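Keeping the blocks in a metal bin

June 20, 2018
4 min read
Print this | E-mail this to a friend
7 comments

I have been meaning to write about the block bin since January, when I finally gave up on the cardboard boxes, and somehow it has taken me until the middle of summer to sit down and do it. Regular readers will know that our playroom at Flitislow is really the back half of the dining room with a rug in it, so anything that lives there has to be tidied away before we can eat. For years that meant four boxes of wooden and plastic odds and ends, every one with a split corner, and a lot of crawling under chairs.

What changed things was a clear-out at the old Aratico works down by the canal. They were selling off shelving and tubs and all sorts, and I came home with a big grey metal bin that I had no plan for at all. I paid seven pounds for it and then had to carry it up the hill, stopping at every bench (there are not enough benches on that hill, and I shall be saying so to anyone who will listen). It had a good wash in the garden, then another one, and I went over the rim with a cloth to make sure there was nothing sharp for small fingers to find.

The long blocks were the first things to go in. I'm very fond of the long blocks. They make the best bridges and the best garden walls, and they were always the ones that burst the cardboard, because they are such an awkward length and will not lie flat under anything else. I started with just a few, to see how it would feel to have them at table height where everyone could reach.
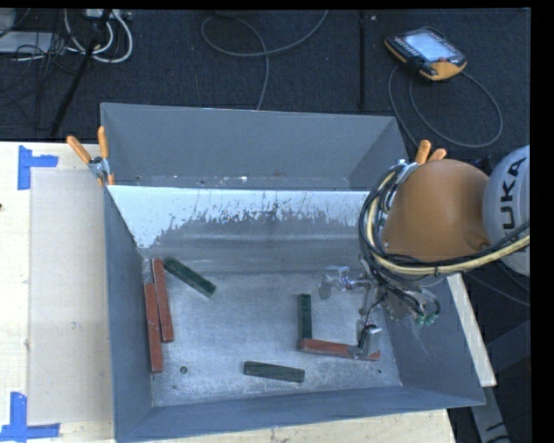 Three red and three green, in the bin on the table.

I do like those two colours together, the brick red and the dark green. They put me in mind of old railway stations. And I have grown fond of the scratches as well - I did wonder, that first week, about painting the inside a nice cream, and even brought home a little card of shades from Tuvari, but the plain metal has such a soft, cloudy look to it that I left it alone. Any paint would have been chipped off by now in any case.

The one real drawback is the noise. A block dropped into a metal bin is a good deal louder than a block dropped into cardboard, and if you have someone napping upstairs you will want to think about that. I tried a piece of felt in the bottom for a while. It slid about and collected crumbs, and in the end I took it out again and we all just learned to put things down more gently, or some of us did.

As for sorting, I've relaxed a great deal. I used to keep colours apart and feel quite cross when they got muddled. Now the long ones go in the bin any way they please, and the little cubes and arches live in the Wan basket by the window, and that is the whole system. Clearing the table for supper means lifting one thing instead of four, and I find I mind the mess much less when it has sides.

Next time I'll try to get round to the jigsaw cupboard, which has been promised for even longer than this was. If you have a good way of keeping the pieces with the right lids, do leave me a note.

Shared 162 times
Print this | E-mail this to a friend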